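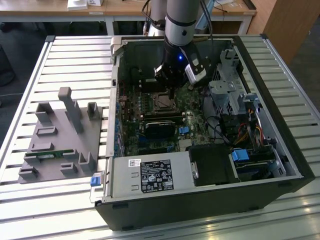

카테고리: 로봇·메이커 > 써본 장비 후기
읽는 시간 8분

우리 동아리가 Kellel 그리퍼 키트를 산 게 1월이었으니까, 이제는 후기를 써도 될 것 같아요. 사실 저는 사자고 우긴 쪽이라 객관적인 척은 못 하겠고요, 대신 한 학기 내내 제일 많이 욕한 사람도 저라서 그걸로 균형은 맞을 거예요.

일단 뭐에 쓰는지부터요. 저희는 Flandalia라는 학생 대회 준비반이에요. 올해 과제가 데스크톱 PC 분해·조립이거든요. 케이스를 눕혀 놓고 로봇팔로 메모리를 빼고, CPU를 소켓에서 들어내고, 정해진 자리에 놓고, 다시 끼우는 거요. 글로 쓰면 한 줄인데 해보면 진짜... 작년 과제가 블록 옮기기였어서 다들 너무 얕봤어요. 블록은 좀 삐딱하게 놔도 블록이잖아요. 메모리는 조금만 틀어져도 안 들어가요.

가격은 키트만 1,195달러였어요. 팔은 원래 있던 걸 그대로 쓰고 손만 바꾼 거예요. 학생 동아리가 덥석 살 금액은 아니라서, 작년에 쓰던 Baxter 손가락 세트를 계속 쓰자는 의견이 꽤 셌어요. (Baxter가 나쁘다는 건 아니에요! 블록 잡을 때는 아주 잘 썼고, 지금도 신입생 실습은 그걸로 해요.) 다만 손가락 끝이 두꺼워서 슬롯 사이로 넣을 때마다 옆에 있는 걸 건드렸어요. 케이스 안은 생각보다 훨씬 좁아요. 그래픽카드 있지, 드라이브 케이지 있지, 전원 케이블은 자꾸 길을 막지. 탁 트인 책상 위에서 잘 되던 동작이 케이스 안에 들어가면 갑자기 하나도 안 돼요.

조립

박스 열면 부품이 봉투별로 나뉘어 있고 설명서가 272쪽이에요. 272쪽! 처음엔 정성스럽다고 감동했는데 읽어보니 절반은 우리가 안 쓰는 컨트롤러 얘기더라고요. 조립 부분은 앞쪽에 몰려 있고 그림도 괜찮아요. 그런데 나사 길이를 구분하는 표가 조립 순서랑 한참 떨어진 부록에 있어요. 저희는 그걸 모르고 링크 쪽에 긴 나사를 넣었다가 손가락이 끝까지 안 닫혀서 다 풀었어요. 사실 분은 부록부터 인쇄해서 옆에 붙여 두세요.

다 끼우고 나면 만듦새는 마음에 들어요. 무광 검정 판에 은색 나사, 흔들어도 유격이 거의 안 느껴지고요. 파란 표시등도 의외로 쓸모가 있는 게, 멀리서 보고도 전원이 들어왔는지 알 수 있어요. 전에는 전원 꺼진 줄 모르고 코드만 한참 들여다본 적이 있거든요. 한 번이 아니에요.

케이블 정리는 좀 별로예요. 팔을 따라 올려서 묶어야 하는데 들어 있는 고정 클립이 너무 헐거워요. 손목을 크게 돌리는 자세에서 케이블이 당겨지길래 결국 벨크로를 따로 샀어요. 이 가격이면 클립은 좀 좋은 걸 넣어주지!

실제로 써보니

메모리 쪽은 대만족이에요. 손가락이 얇아서 모듈 양 끝을 잡기가 편하고, 힘 설정도 단계가 촘촘해요. 빼서 받침판에 꽂아두는 동작은 이틀 만에 그럭저럭 됐어요. 받침판은 저희가 회색 필라멘트로 직접 뽑은 건데, 홈 간격을 세 번 고쳤네요. 처음 버전은 홈이 너무 딱 맞아서 꽂으면 안 빠졌어요. 로봇이 못 빼서 제가 손으로 뺐는데 저도 잘 못 뺐어요. 홈 입구를 살짝 벌려주니까 훨씬 나아졌고, 혹시 비슷한 거 만드시면 처음부터 입구에 경사를 주세요.

CPU는 얘기가 달라요. 소켓 바로 위까지 가는 건 금방인데 마지막 내려가는 구간이 문제예요. 조금만 기울어도 한쪽 손가락이 먼저 닿고, 그러면 힘 값이 튀면서 멈춰요. 안전하게 멈추는 건 고마운데 기본값이 너무 예민해서 처음엔 내려가다 서고, 내려가다 서고. 임계값을 올리면 이번엔 너무 꾹 눌러서 보는 사람 심장이 내려앉고요. 결국 내려가는 속도를 확 줄이고, 닿은 다음에 살짝 올라왔다가 다시 자세를 잡는 식으로 바꿨어요. 느려요. 대회에서 시간 점수는 손해를 볼 것 같은데 핀 휘는 것보단 낫다는 쪽으로 다들 마음을 굳혔어요.

그리고 써멀 페이스트!! 설명서 272쪽 어디에도 페이스트 얘기가 없어요. 손가락 끝에 한번 묻으면 그다음부터 잡는 게 다 미끄러워요. 메모리도 미끄럽고 케이블도 미끄럽고, 모르고 문을 잡으면 문손잡이도 미끄러워요. 저희는 이제 CPU 작업이 끝나면 무조건 알코올로 닦고 다음으로 넘어가요. 손가락 끝이 나사 두 개로 분리되는 구조라 닦기 쉬운 건 칭찬할 만해요.

카메라는 키트에 안 들어 있어서 Arside 브래킷으로 따로 달았어요. 손목 옆에 비스듬히 아래를 보게 붙이는 방식인데, 각도를 처음 정하기가 귀찮아서 그렇지 한번 조여두면 잘 버텨요. 손목 쪽 시점이 있고 없고는 차이가 커요. 작업대 옆 카메라만 봐서는 소켓이랑 손가락 사이가 얼마나 남았는지 감이 안 와요. 단점이라면 가까이 갈수록 그리퍼 본체가 화면을 많이 먹어서, 정작 제일 궁금한 순간에 손가락 뒤쪽이 안 보여요. 브래킷을 조금 더 바깥으로 빼면 나을 텐데 그러면 케이스 벽에 걸려요. 이건 아직 답을 못 찾았어요. 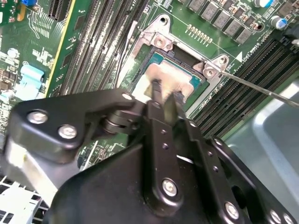 Gobnait Ní Bhriain: 저희 팀도 같은 과제 준비 중인데, 내려가는 속도보다 접근 각도부터 다시 재보세요. 케이스를 눕혀 놓으면 작업대랑 보드가 평행할 거라고 믿게 되는데 저희 건 평행이 아니었어요. 보드 네 귀퉁이를 찍어서 평면을 새로 잡았더니 힘 값 튀는 게 많이 줄었어요. 그리고 손가락 패드는 여분 꼭 사두세요. 저희는 대회 전주에 다 닳아서 고생했어요.

지난번 짧은 글에 달린 댓글인데 너무 도움이 돼서 그대로 옮겨요. 목요일 모임에서 바로 해봤더니 저희도 평행이 아니더라고요. 저는 그동안 작업대를 의심해 본 적이 한 번도 없었어요. 평면을 다시 잡고 나니까 멈추는 횟수가 눈에 띄게 줄었고, 속도도 조금은 올릴 수 있게 됐어요. 감사합니다 정말! 코드 만지기 전에 자부터 들었어야 했는데 말이죠.

패드 얘기도 맞아요. 제조사 안내에는 패드 수명이 3,000회라고 나와 있는데, 저희는 모서리 있는 것만 잡아서 그런지 그 전에 벌써 가장자리가 일어났어요. 여분 패드는 키트에 한 쌍 들어 있고 추가 주문은 배송이 느려요. 급할 때는 얇은 실리콘 시트를 잘라 붙였는데 임시로는 쓸 만했어요. 다만 두께가 달라지니까 닫힘 위치를 다시 잡아야 해요. 이거 까먹고 돌렸다가 메모리를 허공에서 놓쳤습니다... 다행히 연습용 고물이었어요.

소프트웨어는 그냥 그래요. 기본 프로그램은 손가락 열고 닫는 것 확인할 때만 쓰고, 나머지는 파이썬 라이브러리로 해요. 예제가 친절한 편이라 코딩을 막 시작한 1학년도 하루면 열고 닫기까지는 가요. 그런데 에러 메시지가 너무 불친절해요. 숫자 하나만 딱 뜨는데, 그 숫자 뜻이 또 부록에 있어요. 부록을 왜 이렇게 좋아하는지 모르겠어요.

고객 지원은 메일로 한 번 써봤고 24시간 안에 답이 왔어요. 펌웨어를 올린 다음에 손가락 위치가 조금씩 밀리는 증상이었는데, 영점을 다시 잡는 순서를 자세히 적어줘서 그날 저녁에 해결했어요. 이건 점수를 후하게 주고 싶어요.

살까 말까 고민하는 동아리가 있으면요, 과제가 뭔지부터 보세요. 큼직한 물건을 옮기는 정도면 이 돈을 쓸 이유가 없고 Baxter로도 충분해요. 좁은 데 들어가서 얇은 걸 잡아야 하면 저는 또 살 것 같아요. 대신 예산에 여분 패드랑 케이블 고정용 벨크로는 꼭 넣으시고, 카메라 브래킷 값도 따로 잡아두세요. 저희는 그걸 빼먹어서 회비를 한 번 더 걷었고 저는 한동안 눈치를 봤어요.

별점은 다섯 개 중에 네 개. 하나는 클립이랑 부록 때문에 뺐어요. 케이블 커넥터를 뽑는 동작은 아직 연습 중이라, 그건 좀 되면 따로 쓸게요. 래치 누르면서 당기는 거 성공하신 분 있으면 댓글로 제발 알려주세요!

태그: 로봇동아리, 그리퍼, 대회준비, PC분해조립, Kellel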